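**Handout 6 -- Tabletop tasks in simulation**
Prys Beddoe, Naltlow evening robotics class

Please read before you touch anything, including the things that do not exist.

By now everyone has the Britness kitchen file loading without an error message, or has stopped telling me about the error message. The task for the rest of term is the bowls. Three bowls, one plate, a cabinet with drawers, and a two-armed robot that Trevor would like us to call Furkora, after the team. The bowls all have to be stacked on the plate. A toddler can do it. We have 800 attempts in the log and I would hire the toddler.

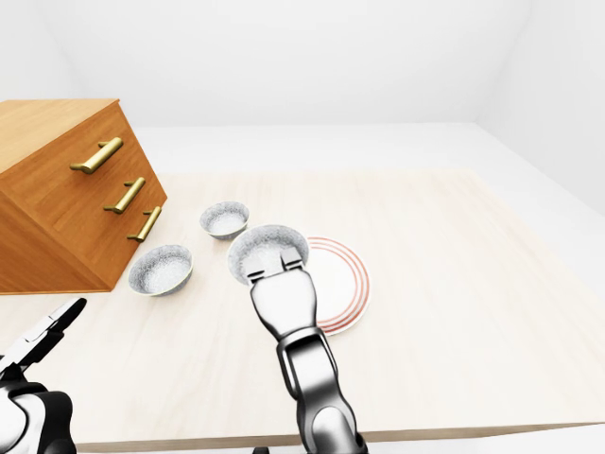
*Fig. 1. Right gripper in a bowl beside the plate, left gripper open.*

Points to watch:

- Gripping by the rim is fine. Gripping by the rim and then commanding the wrist straight down is how you find out what the contact solver does under stress.
- Park the idle arm. It will not park itself, and the collision checker regards your good intentions as no kind of evidence.
- Drawers stay shut this term. I know the handles are tempting.
- Lift, pause, move, pause, lower. If you leave out the pauses the bowl arrives before the arm does.

The second half of the handout concerns the hand model. It has finger joints, so there is a good deal more to get wrong, and you should start from an open pose well clear of the crockery.

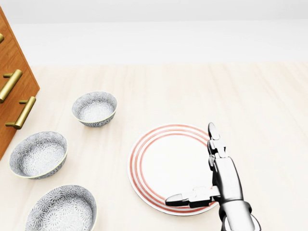
Set the thumb first, then the fingers, then the wrist. Most of you do it backwards and end up chasing the thumb all evening. Save each pose under a name somebody else could understand; "final2" is not one, and neither is "final2 REAL".

**For next time:** 2 clean stacks per pair, logs included. Keep the step limit at 800 -- raising it until the thing works by accident will be noticed. Bring a charger, as the wall socket by my desk is mine.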